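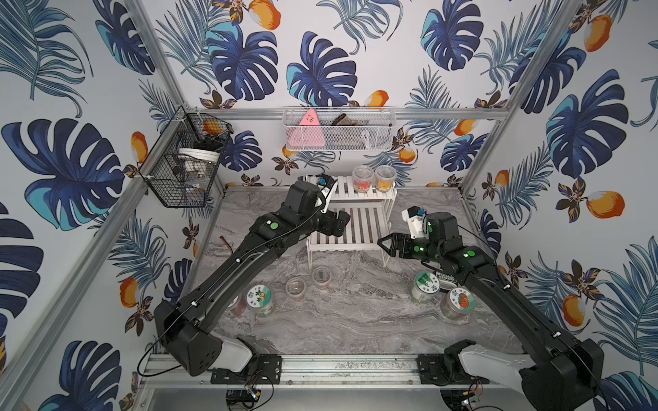 Wallpapering a small laundry with a big leafy print, where do I start the pattern?
Posted in Walls and Ceilings, Wirdale region

Hello all, I'm hoping some of you kind people can save me from myself. I've fallen in love with a tropical paper, huge leaves on a white background, and bought it on a whim at the end-of-roll sale in Estport. It's for the laundry, a funny little room with one window, a door that's nearly in the corner and not a straight wall in it (the house is from the 1920s and has settled in its own way). The pattern is a drop match and the repeat is enormous compared with the plain stripes I've hung before. The widest wall is 131 cm and the one with the window is 123 cm. Ceiling height is 2,220 mm at the door and a touch more at the window.

Do I start in a corner, or in the middle of the wall you see from the hallway? And will I have enough with three rolls? I'd love to have it done before my sister's family arrives in June.

leafy_in_wirdale

Start in the middle of the wall you see first, definitely. Hold the roll up and slide it about until a whole leaf sits where your eye lands, then draw a plumb line down the edge of that drop and work outwards both ways. With an old house you must trust the plumb line and never the corner! I did our dining room from the corner years ago and by the third drop the leaves were marching downhill.

Finish in the corner behind the door, where a mismatch won't bother anyone. Wrap only a centimetre or so around each inside corner, cut there, and plumb a fresh line on the next wall. You'll lose a little of the pattern, but with foliage it hardly shows (stripes are far less forgiving, so you've already done the hard kind).

As for quantity, write down the repeat from the label, round your wall height up to the next full repeat and add 10 cm for trimming. That's your cut length. See how many of those you get from one roll. A big drop match can easily waste a third of the paper, so if you can get another roll from the same batch, please do.

BolnessBev

just paint it, laundries get damp

Paper is fine in a laundry if the fan works. Wash the walls with sugar soap first, let them dry overnight and put on a coat of sizing, especially if there's old gloss paint under there. I used Foulkes paste in ours and the seams have stayed down, even beside the tub. Try cutting from 2 rolls in turn too, it can save a fair bit on a drop match. Number the backs in pencil as you go and mark which end is the top.

tubsandtiles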